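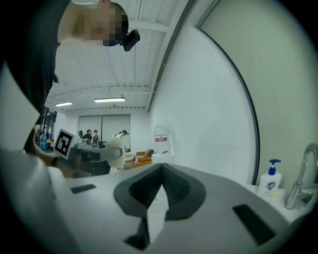 Left-hand unit as seen from the right-hand unit, wash station, Drisach.

The work order was for 459 accepted examples at the wash station. An example was one complete task, performed with a gripper in each hand, beginning and ending with both grippers at rest. The task sheet came from Graka and ran to 2 pages. It said what had to be done at the basin and left the manner of doing it to the operator.

The operator for the afternoon had the station from one o'clock. She checked both units against the sheet. Jaws open, jaws closed. Marker clean. Lens clean. She put on the head camera, tightened the strap at the back and tilted her head down until the tone sounded, which meant the camera could see both hands.

Example one: bottle from the back of the counter to the front. Accepted.

Example two: the same, from a different start. Accepted.

The software was called Rai. It had no screen at the station, only a speaker under the counter, and it could say three words: accepted, rejected, repeat. It gave no grounds for any of them. The grounds were in the log, and the log was read at Jonetti, in another country, by people who sent back a table each morning.

By two o'clock she had 22 accepted. She moved the bottle with the left unit, then the right, then passed it from one to the other over the basin. The pass was the difficult part. A gripper has no feeling in it. The operator learns the weight of a thing through the handle, late and at second hand, and lets go on a guess.

Repeat.

She repeated it. The word came when an example was sound but the system wanted another like it. Most operators heard it a few times in a shift. She heard it again on the next pass, and on the one after.

She stopped and checked the markers. She checked the jaws. She rang the desk, and the desk said the station was reporting normally and that a repeat was still paid.

At three the others went to the far end of the room for the break. She stayed to finish the set. She passed the bottle from left to right. Just before the left jaws opened, her hand gave its usual small dip, a centimetre or less, to feel whether the other side had taken the load. She had not known that she did this. She saw it now because she was looking for something to correct.

Repeat.

She passed it again without the dip. It took some effort.

Rejected.

She put the dip back.

Accepted.

She wrote this on the shift sheet, in the box marked Observations, where people generally wrote that a strap was loose. Operator lowers the object slightly before release. System appears to want this. She then added the time and went on.

The table came from Jonetti the next morning. It listed 45 of her examples under a heading that had not been used before: hesitation, useful. There was a request attached. Would the operator please continue as she had been doing, and would she please not think about it.

She read the request twice and signed it. She fitted the head camera, tilted her head down and waited for the tone.

The first pass was rejected. So was the second. She had dipped both times, carefully, and to the same depth.

For the third she looked at the tap and tried to recall whether she had locked her bicycle. The bottle went across. She was fairly sure about the front wheel — the back one she could not picture at all.

Accepted, said the speaker under the counter.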